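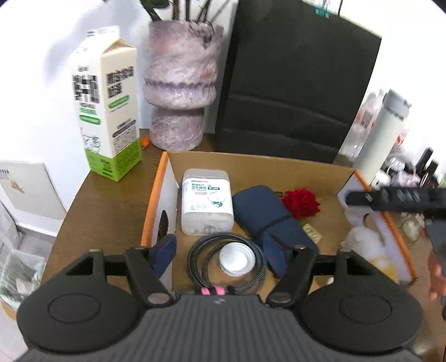
Section 3. Setting up a box-sorting run

This section covers the table task used by the Wurneo student robotics club. Read Section 2 (charging and pairing the grippers) first. A run needs two people, one at each gripper. New members should do their first runs with a team lead at the table.

3.1 Preparing the box

1. Use a shallow open cardboard box with handle holes in the side walls. Do not use a box with flaps. The finger pads catch on them.

2. Set the box on the table with one long side toward the main operator. Leave enough room on the right for the second operator to reach in over the wall.

3. Fill the box with small household items. A good load has a mix of hard, soft and flexible things. Cotton swabs in their container, a zip pouch, a coiled cable, a plastic cap and an artificial flower are all fine.

4. Coil the cable loosely. A cable that is tied tight behaves like a solid block and the run is not useful for training.

5. Leave ordinary things on the table outside the box. Cartons, bottles and vases may stay as long as they are steady and clear of both operators' elbows.

Note: The item list for each box is kept in the Tamico folder. If you swap an item, change the list before you start recording.

Caution: No glass, blades, open liquids or loose batteries in the box.

3.2 Starting the grippers

1. Hold the gripper by the handle and squeeze the trigger fully 3 times. The finger pads should open and close evenly. If one side lags, check the link on that side for hair or tape.

2. Wipe both finger pads with a dry cloth.

3. Open Gebru on the club laptop and choose New Run. Type the box number and the names of both operators.

4. Hold each gripper over the box with the jaws open until its status light in Gebru turns green.

5. If a light stays yellow for more than 8 seconds, close the run, turn that gripper off and on again, and repeat from step 3.

Note: Run files are stored on the laptop until someone uploads them. The disk holds 3000 runs. Gebru will refuse to start a new one when it is full.

3.3 Doing the run

1. The main operator says "start" and presses the foot switch.

2. The main operator picks the first item, lifts it clear of the box walls and sets it down on the table. The second operator keeps their jaws open and waits.

3. The second operator picks the next item. Keep taking turns until the box is empty.

4. Move at a normal speed. Pausing to plan a grasp is fine. Shaking the box to free an item is not.

5. If an item falls on the floor, leave it there and finish the run. Mark it as dropped on the end screen.

6. Press the foot switch again to stop.

Caution: Keep your free hand out of the box while the other gripper is moving. The pads do not pinch hard, but the front arms have corners.

3.4 Common problems

Cable slips out of the jaws. Grip two or more loops together, near the middle of the coil.

Pouch turns as it is lifted. Grip it across the narrow side.

Grippers bump over the box. Both operators back out, then the main operator goes first. Do not restart the run for a light bump.

Gebru shows "no signal" for one gripper. See Section 2, pairing.

3.5 Putting things away

Return the items to the box and check them against the list. Put both grippers on the Voler charger with the triggers released. Write any fault in the log, with the gripper number, and tell Ailsa Baxter (hardware) or Sumeya Alemayehu (software and uploads).

Last revised April 2026.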